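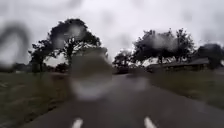
### 4. Guided and unguided walks compared

The town of Istine has two marked visitor walks. The older one stays inside the historic center, where the streets are short and most carry the name of a trade or a religious house. The newer one, the Orka walk, leaves the center by the east gate and ends at the former brewery in Wolska. We asked people who had finished either walk which places they remembered, in what order, and whether they had used the printed leaflet, a guide, or neither. In total, 454 people answered. The survey ran in May, when the brewery is open every day and the town market is held on its usual square.

People who walked with a guide remembered more street names than people who walked alone. This was expected, as guides tend to stop under a street sign and explain it. The leaflet also explains the names, but on page 5, after the opening hours and the list of cafés, and many of those who carried it told us they had not read that far. Several took the name Wuyts, which appears on a lane, a bakery and a small hotel, to be that of a saint. It is the name of a family of cloth merchants.

The order of places was a harder question. In the center, walkers often swapped the two churches, or placed the covered market before the well when the route passes them the other way around. Baptiste, who carried out the interviews at the east gate, noted that people traced the route in the air with a finger before answering. We kept these answers as given and did not prompt for corrections.

#### 4.1 Sections without named places

Most published work on visitor walks deals with stops such as monuments, shops and viewpoints. The stretches in between get less attention, though they can take up much of the walking time. On the Orka walk there is a stretch of 900 meters with no stop listed in the leaflet. Respondents used very different words for it. Some called it a rest from the crowds, others thought they had missed a turn. A plain path of the general type meant by "unlisted section" in this paper, paved and with grass on either side, is given in Figure 4.

*Figure 4. A straight paved path between grass verges.*

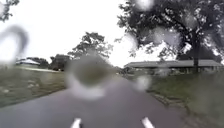 Walkers without a guide were the most likely to turn back on the unlisted section. When asked why, they usually said that the center had offered something to look at on every corner, and that a change this sudden made them think the walk was over. Guided groups did not turn back, but their guides reported talking more on this part to keep the group together. One guide, Lowri Hughes, used it to tell the history of the brewery in advance, so that the group arrived already knowing what the building was.

Weather may have had a part in this. We recorded it only by day, and the interview days were too few to separate rain from other causes. The age of the respondents made little difference.

The answers suggest that the leaflet should say how long the unlisted section takes, which is about 12 minutes at an ordinary pace. A line to that effect was added to the draft of the next edition, and the explanation of the street names was moved ahead of the café list. Whether this changes the share of people who reach Wolska has not been tested. The remaining answers, on cafés and spending, are treated in Section 5.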